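Wenn der Greifer nicht loslässt
Lesezeit: 2 Minuten 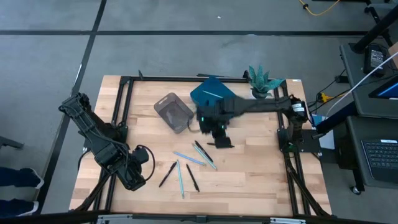 Jolene Kingi meint, ich solle mich nicht so haben: Ein Arm, der zu fest zupackt, sei immer noch besser als einer, der alles fallen lässt, und passiert sei ja nichts.

Stimmt, passiert ist nichts. Aber mich ärgert dieser Satz, seit ich mit solchen Armen arbeite! Im Juli hat sich bei uns der Greifer mitten im Aufräumen verklemmt -- Stifte auf dem Tisch, Regler auf Anschlag, und die Software meldete fröhlich »bereit«. 16 Sekunden lang. Die grünen Lämpchen am Greifer leuchteten dabei weiter, und ich Depp habe ihnen geglaubt und hingelangt.

Grün heißt bei uns nämlich bloß: Strom da. Über die Kraft sagt es gar nichts. Im Protokoll von Stamus standen nachher 320 Warnungen, alle brav untereinander, und keine davon kam bis auf den Bildschirm durch. Wer liest denn so was, während er neben dem Tisch sitzt?

Ich will einen Not-Halt in Griffweite und eine Anzeige, die bei Überlast rot wird. Das ist doch nicht zu viel verlangt (finde ich jedenfalls). Jolene darf gern weiter schimpfen, ich lange da erst wieder hin, wenn der Strom weg ist.

Zuletzt erschienen
Storkunix: Update mit Nebenwirkungen
Kabel am Handgelenk, ein Dauerärgernis
Zu Besuch bei Brillusura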